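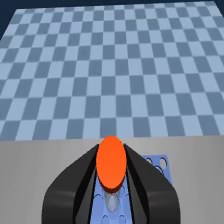 Magdolna Pap · Grindale · Fri 8 January

Evening all! Budget week again, so the kettle has been on since breakfast. We're trying to decide on a gripper for the peg bench, and I do love having it all in simulation before a penny leaves the account. Orange disc between the fingertips, blue plate with its holes, lovely.

2/ Sarulix have quoted us for 20 pairs of fingers, which felt a lot until Azlan reminded me how many we bent last February (bless him, he keeps every invoice). Spares are 75 pounds a pair and I'd sooner have them in the drawer. 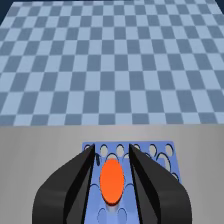
3/ Orsolya wants the arm hired for a while before we buy, and I'm coming round to it. Has anyone here hired from Branotow? Do tell me how you got on!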